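Citano Table Kit
User Guide, Section 4: Preparing the Table and Using the White Board

Revision of 20 December 2023

4.1 Before you begin

This section explains how to prepare a flat table for the work with fruit, and how to set, use, clean and store the board. Please read it one time completely before you start. If you have the Sayce version of the kit, the steps are the same, but the board has no feet and you must use the two thin mats from the small bag.

You will need:

The board from the kit
The two thin mats (only Sayce version)
A table with a flat and hard top
Two clean cloths, one for wet work and one for drying
Mild dish soap
The fruit you want to cut or squeeze
Any small bottles or bowls that belong to your recipe

The knife is not included in the kit. Use a knife you know well and which is sharp. For lemons and other citrus, a small knife with a thin blade is easier than a large one.

4.2 Choosing and cleaning the table

1. Choose a table which does not move when you push on it with your hand. If one leg is short, correct this first. Do not correct it with folded paper, as the paper becomes flat after some time and the table will move again.

2. Take everything off the table. Also take off the tablecloth, if there is one. The board must stand directly on the hard surface or on its mats.

3. Wipe the table with a damp cloth and a little soap. Wipe again with clean water.

4. Dry the table with the second cloth. Wait until the surface is dry to the touch also at the corners.

5. Move your open hand slowly over the surface. If you feel crumbs or sugar, wipe again. Small hard crumbs under the board can make scratches in the table.

Note: On a plain gray or other matte table top, drops of clear juice are not easy to see. Look from the side, with your eyes low and near the table, and you will find them better.

Caution: Lemon juice is an acid. It can leave marks on marble, limestone and some oiled wood. If your table is from such material, do not put cut fruit directly on it, and wipe drops immediately.

4.3 Placing the board

1. Hold the board with both hands and put it down flat. Do not let it fall on its corner. The corners are round, but they can still break.

2. Put the board on the side of the table where your knife hand is not. A right-handed person puts it a little to the left of the middle, a left-handed person a little to the right. In this way the free part of the table is near the hand which takes and puts things.

3. Turn the board a little, until your arm feels comfortable. It is not necessary that the board is parallel with the table edge. Many people work better when it stands at a small angle.

4. Check that no part of the board hangs over the table edge.

5. Press on each corner with two fingers. The board should not rock. If it rocks, lift it and check for crumbs, then check the mats.

Note: The raised rim goes up. The other side of the board has no rim and is not made for cutting.

4.4 Placing the fruit and the bottles

Leave a free space between the board and the whole fruit. When the fruit is too near, you will push it with your elbow or with the back of the knife, and a lemon which starts to roll does not stop before the floor.

1. Put the whole fruit at the back of the table, away from the board. One piece at a time is enough. The other pieces can wait in a bowl.

2. Lay oval fruit on its side. Turn it slowly until it finds the position where it stays by itself.

3. Stand small bottles at the front, where you can reach them without going over the board. Close the cap of every bottle before you put it down, also when you will need it again in one minute.

4. Put bowls and other heavy things in the far corner. They are used last and should not be in the way of your hands.

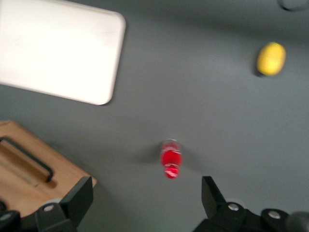

5. Stand in your working position and reach for each thing one time, without the knife. If your sleeve touches something on the way, move this thing and try again.

Caution: Do not put glass bottles on the board itself. The surface becomes slippery when it is wet.

Caution: Keep the knife flat, with the blade looking away from you, whenever you do not hold it. Never lay it under a cloth.

4.5 Cutting and squeezing a lemon

1. Wash the lemon under lukewarm water and rub it with your hand. If you will use the peel, buy fruit that is not waxed, or brush it well.

2. Dry the lemon. A wet peel slides under the knife.

3. Before cutting, roll the lemon on the board under your flat hand. Press firmly but not with all your weight. A lemon that comes from the refrigerator gives less juice, so take it out in good time.

4. If you need the grated peel, grate it now, while the fruit is whole. Take only the yellow part. The white part below it is bitter.

5. Hold the lemon with bent fingers, the tips turned inside. Cut it across the middle, in one slow movement.

6. Take out the seeds you can see with the point of the knife. Put the knife away before you squeeze.

7. Squeeze each half over a bowl. Do not squeeze over the board. The rim holds back a few drops, but it is not a container.

8. For slices, put the half on its cut side first. It will then stand safely and you can cut it from one end to the other.

Note: If you have small cuts on your fingers, wear thin kitchen gloves. The juice will not damage the skin in this short time, but it is unpleasant.

4.6 Cleaning the board

Clean the board after each use. Do not leave it until the next morning.

1. Push the peel and seeds to one corner and take them away.

2. Rinse the board with cold water first. Then wash both sides with warm water and mild soap. Use a soft brush along the inside of the rim, where pieces of fruit like to stay.

3. Rinse again, and stand the board on its long edge to dry. Do not dry it on a heater or in the sun behind a window.

4. Wash the mats in the same water and lay them flat.

Faint gray marks can appear near the middle of the board after some weeks. They come from the knife and from metal bowls and they are not dirt. To make them lighter, mix baking soda with a little water, rub with a soft cloth for a minute, and rinse. They will maybe not disappear completely. This is normal and has no influence on the use.

Caution: Do not use steel wool, chlorine or powder with sand. These make the surface rough and it will take color from the food.

Caution: The board is not suitable for the dishwasher. It can bend from the heat, and a bent board cannot be made flat again.

4.7 Storing

1. Check that the board is fully dry, also under the rim.

2. Put it in the cloth sleeve. The opening of the sleeve should look up.

3. Store it standing or lying, but put nothing heavy on it. When it stands, it must stand straight and not lean.

4. Lay the mats on top of the board or in the small bag. Do not fold them.

Whole lemons can stay on the table for several days. For a longer time keep them in the refrigerator in a closed bag. Cut lemons should be covered and used soon.

4.8 If something is not right

The board slides when I cut.
The table or the lower side of the board is wet. Dry both. If it still slides, put a damp, well wrung cloth under the full board.

The board rocks.
There is something below it, or one foot is missing. Replacement feet are sold by Bavbridge under the part number 262. They come in a bag of 2.

The fruit rolls away.
Look if the table is level. Put a small ball or a round pea on it and see where it goes. Until you can correct the table, keep the fruit in a shallow bowl.

The lid of a small bottle is sticky.
Wipe the neck of the bottle with warm water before you close it. With oil or syrup, this must be done after every use.

The board smells of onion or garlic.
Rub it with the cut side of a used lemon half, leave it for five minutes and rinse.

The rim has a crack.
Do not use the board for food any more. Bacteria can stay in the crack, and it cannot be glued.

4.9 Wear and replacement

The surface of the board was made for more than 2,000 uses with a normal kitchen knife. With a knife with teeth, it will be less. Change the board when the cuts are so deep that you feel them with your fingernail, or when the washing does not take away the color of the food.

Replacement boards for the Citano and for the Sayce are different in thickness. Please look at the label on the sleeve before you order. Boards which were sold under the old name Maven fit in the Citano sleeve, but the mats are too small for them and should not be combined.

Continue with Section 5, Using the Juice Strainer.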